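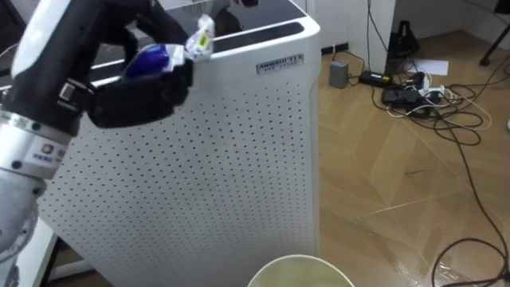 wultus_cell7
Hand on the left arm keeps dropping out, been at it since June. Fingers close fine on a hard block, then go soft for a second or two and come back. Happens mostly on crinkly plastic packets, the blue and white sort, when the arm is up at purifier height. Run a full close/open cycle on the bench and it's perfect, 111 times, no fault. Wrist connector reseated, no change. Ideas?

Hendach_dan
Wrist cable. Always the wrist cable. Check the bit under the black band, ours had a nick you couldnt see till it was bent.

brondelbits
Disagree. If it was the cable you'd lose position as well, not just grip. I'd look at the supply. Is the hand on the same power strip as everything else? Because that strip is rammed. Plugs in every direction and the black lead looped all over the floor.

wultus_cell7
Same strip yes. Hand, arm controller, 5 or 6 other bits.

brondelbits
Well there you go. Own socket, try again.

Hendach_dan
Worth doing but it won't fix it. Bench test is arm down, fault is arm up. What changes? The bend at the wrist.

rahman_spares
Could be neither. Rahman grip settings ship with the force limit low, soft stuff squashes and the hand thinks its done, backs off. Put the limit up one step before you take anyhting apart.

wultus_cell7
Limit was on 5, now 6. Bit better? Hand on own socket too. Some 7 drops this morning, all with the arm up.

brondelbits
Changed two things at once, so now you dont know which.

wultus_cell7
Yeah yeah. Band coming off after lunch, will look at the cable.

Hendach_dan
Mark the connector first, it goes back on either way round and only one is right.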